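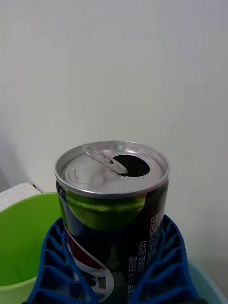
Jurneck has one brewery, one bus, and once a year an open day at the Reisinger bottling plant, which is how I came to spend 19 March 2023 in a hairnet.

The bus leaves Flasside at an hour best suited to bakers. By the time it reached the plant gate there were 30 of us, most of whom seemed to know each other and had brought cushions. The cushions made sense later, during the talk on water hardness.

Our guide was Lucrezia Vitale, who runs the filling line and walks backward faster than I walk forward. She took us first to the spring house, where the water comes up from 58 meters down and tastes, to my untrained tongue, like water. A man behind me said "chalky" and got a nod. I said "chalky" at the next tap and got nothing.

The filling hall is the part everyone comes for. It's loud enough that Vitale gave the whole explanation on laminated cards, held up one after another. Card four said PLEASE DO NOT LEAN. I had been leaning.

Upstairs is the museum, a corridor with 3,634 bottle labels in glass cases, arranged by a former bookkeeper in order of purchase price. If you want to find the old Niseck lemonade labels, with the stork, you need to know what he paid for them. Ok-hee Seo, who was visiting from the coast and had read the whole leaflet on the bus, found them in the second-to-last case. She says the stork is a heron. The leaflet doesn't take a side.

Lunch was soup, bread, and any drink the plant makes, except the pear, which had run out before we got there.

Practical notes: entry is free, the soup isn't. Wear flat shoes, as the spring house steps are steep and slick. There is a second, smaller open day in August with no filling line but, I'm told, more pear. The number 19 bus goes back to Flasside at four, and the driver will not wait while you choose a souvenir glass. I have the wrong size.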